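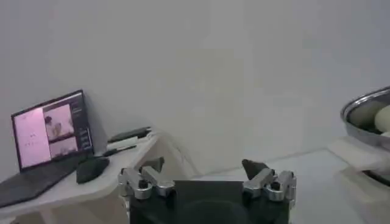

4.3 Checking the wrist cameras and grippers

Do this check after any gripper has been taken off, after a camera cable has been replaced, and at the start of each block of runs. It takes one person roughly 30 minutes for both arms. Both arms must be powered and homed (see 4.1), with the enable switch within reach.

Caution: Keep your hands out of the gripper while the arm is enabled. The finger links close without warning when the software restarts.

1. Start the Varkuler software on the laptop and wait for the camera panels to come up.

2. Open both grippers fully from the sidebar.

3. Look at the wrist view for the arm you are checking. The gripper body should sit at the bottom centre, with one finger assembly on each side and clear space between the fingertips.

4. If the body sits to one side, loosen the two camera bracket screws by half a turn, straighten the bracket and tighten the screws again. Do not bend the bracket by hand.

5. Check the pivot pins and screw heads on both finger assemblies. Tighten anything that has backed out. Replace a fingertip pad if it is torn or if it turns on its mount.

6. Close the gripper slowly on the foam test block, then open it. The two fingers should move together. If one lags behind, go to 6.2.

7. Repeat steps 3 to 6 for the other arm.

Note: Leave exposure on manual. On automatic, the picture changes every time a shiny bowl or the steamer comes into view, and runs recorded on the same day will not match.

If the colour looks wrong on the laptop, save one picture and open it in an ordinary viewer before touching the camera. A fault in the preview panel is fixed by restarting the software. If the saved picture is also off, reload the colour settings from the Ramach folder.

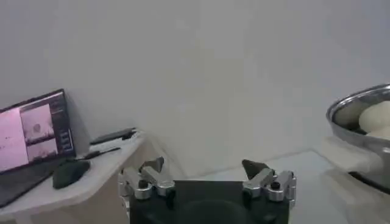

Page last changed: 8 May 2020 (R. Voicu)

4.4 Laying out the table for the steamer task

The layout must be the same for every run. Use the paper template in the Pillay binder to set positions, then take it off the table before you enable the arms.

1. Disable both arms and wait for the status line to read "Held".

2. Wipe the table down. Flour on the surface ends up in the finger joints.

3. Set the steamer base in the centre of the table with its front panel facing the front edge. Leave it unplugged. The task is run cold.

4. Fit the steaming basket and press down on the rim to check that it doesn't rock.

5. Put the glass lid flat on the table to the left of the steamer, handle up.

6. Put the plate to the right of the steamer. The right arm has to reach across the plate without its elbow touching the table, so don't push the plate up against the base.
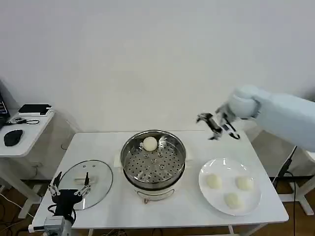 7. Place the buns. Space them so that the open fingers can come down around one without touching the next. Throw out any bun that has split or gone sticky.

8. Check the cables at both wrists. They need enough slack for a full turn of the wrist, but must not drag over the lid or the basket.

9. Step back behind the floor line and enable the arms, left arm first.

10. Run the "reach only" program once at slow speed. Stop it if either gripper comes close to the basket rim, and go back to step 3.

Caution: The lid is glass. If it is dropped or knocked against the basket, stop the run and look it over for chips before going on.

Note: The laptop and mouse stay on the side table. Don't put tools or cups on the main table, even between runs.

Spare lids and fingertip pads are ordered through Hetolley. Send Rosario Russo the part number and the arm it is for. For error 314 during step 9, see 6.4.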